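Switched to buying whole beans in December and a few people asked what I changed, so I'm putting it in one thread.

I was getting ground coffee from the supermarket. It was fine for the first few days and flat after that. Now I buy a 1000 g bag from Isham, the small roaster by the bus station. They roast on Tuesday and the shop has it the next morning.

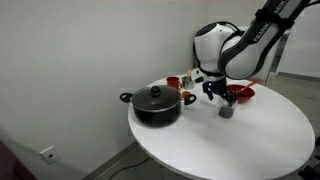 A bag that size lasts me a little over two weeks. I split it when I get home. Half stays in the bag with the clip on, half goes in the freezer in jars. I take a jar out the night before and don't open it until morning.

Grinder is a Clivance hand grinder, bought used. It's slow. I grind 16 g per cup and my arm knows it.

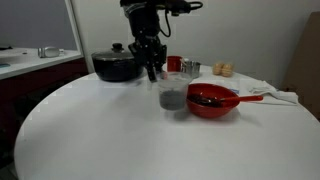

I tried measuring by scoop for a while and the cups came out different every day. Dark beans are lighter for their size than light ones, so a scoop of one isn't a scoop of the other. A cheap kitchen scale fixed that.
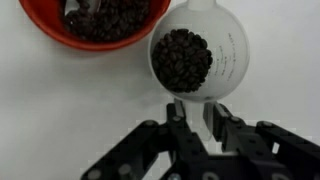

Dark roast, bowl and scoop.

Water: I let the kettle sit for 2 minutes after it boils. For dark roast I wait a bit longer. If it tastes like ash, the water was too hot or the grind was too fine. Change one of them, then taste again.
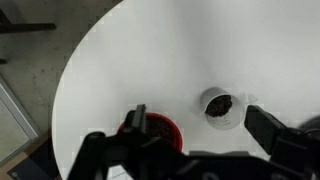
Old grounds go in the compost. I used to put them straight on the tomato pots and they formed a crust that water ran off of. Mix them in with dry leaves first.

Next bag is from Kanaujia, a lighter roast. Will post how it goes.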